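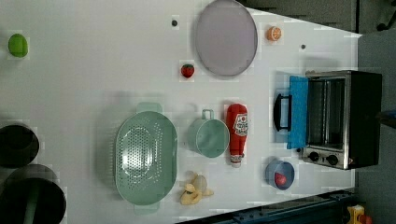 I have spent most of this winter thinking about what a robot should do with a sentence it only half understands, and I finally have a result I want to tell people about! The short version is that a policy which picks a target early and is allowed to change its mind does much better than one that waits until it is sure. We try this on a toy kitchen, because a toy kitchen has so many things that are nearly the same. Ask for "the green thing you drain pasta with" and the arm has to get past a mint-green cup lying on its side before it settles on the colander, and both of them have handles and both are nearly the same green. The ketchup bottle is the easy one. It's big and it's red, and every method I have ever run can find it.

The project is called Moges. It started in August as a side idea of Tahira Usmani's, and I was supposed to help for a couple of weeks with the data loading. I am still here. The name doesn't stand for anything, in case you were wondering (I asked).

Here's how it works, without too much math. The usual way we trained these policies was to feed in the camera views and the instruction and have the network put out the next little chunk of arm motion. Somewhere inside, it has to decide which object you mean, but you never get to see that decision, and you can't poke at it. In Moges the network also puts out a map of where it thinks the target is, every single step, from both the fixed camera and the one on the wrist. The motion part only gets to look at the scene through that map. So if the map is spread over two objects, the arm heads for a point that keeps both options open, and as it gets closer the map sharpens up and the motion follows.

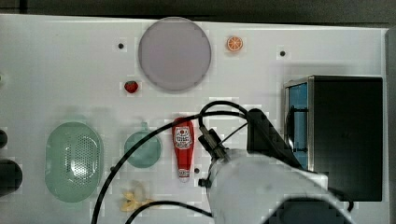

What I love about this is that you can watch it hesitate. With the old policy a wrong grasp came out of nowhere, and you would sit there replaying the log and guessing. Now I open the maps next to the video and I can see the exact step where it went for the wrong thing, and usually I can see why. Dorin Bogdan wrote a little viewer for this called Plutard, and I have had it open on my second screen for so long that it feels like part of the desktop.

The training set is 3000 demonstrations, all teleoperated, all on the same table. That's small by today's standards and we kept it small on purpose. I wanted to know if the map helps when you can't just throw more data at the problem. For testing we wrote 335 instructions that don't appear in training, and we sorted them by how tricky the wording is. Some of them just name the object. Others say where it is, or what you'd use it for, or mention a second object you should leave alone.

On the plain ones the old policy and the new one are so close that I wouldn't bet on either. On the ones with a second object in the sentence, the new one is clearly ahead, and it stayed ahead when Leif Lindqvist retrained both from scratch with 7 different seeds. I really wanted those extra seeds before writing anything down. I've been burned by a lucky seed before and it cost me a month. 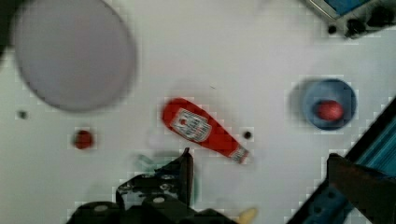
The wrist view turned out to matter more than I expected. I had assumed the overhead camera would settle which object to go for and the wrist camera would only help with the last bit of the grasp. But take an instruction like "pick up the red ball that isn't in the cup." Up close there's a small dark red ball sitting by itself near the plate, and another red ball inside the blue cup, and with the ketchup bottle between them the whole middle of the view is red, too. When we blanked out the wrist map, that whole group of instructions got worse, and the arm would drift toward whichever red thing was bigger. With the map back in, it sorted itself out again. I reran that one three times because I liked the plot so much.

There's a cost, of course. Two maps per step means the policy runs slower, and at first the arm moved in a stuttery way that made Jérémie Barbier leave the room. He came back with a fix, which is to update the maps every other step and carry the old one forward in between. It lost us nothing that I can measure and the motion is smooth again. 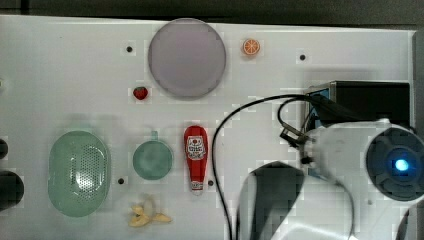
I also tried a version where the map has to commit to one object right away, with no spreading allowed. I was sure it would win. It's simpler, and it looks much nicer in the viewer, with one neat blob on one object. It did worse than the plain old policy on anything with a second object in the sentence! Once it had locked on to the wrong thing, it had no way back, and it would carry out a perfect grasp on something you never asked for. That's the result that convinced me the changing of the mind is what does the work, and that the map by itself is only half of it.

Rochelle Delacroix thinks we should look at what happens when the instruction changes halfway through, so you say "the orange, no, the strawberry" while the arm is already moving. I haven't collected anything for that yet. My guess is that the spread-out map will handle it up to the point where the gripper starts to close, and then it won't. If you've tried something like this on your own setup, please write to me, I'd love to compare notes. The next thing on my list is getting the Plutard viewer cleaned up enough to share, and after that I'll start on Rochelle's orange-and-strawberry runs.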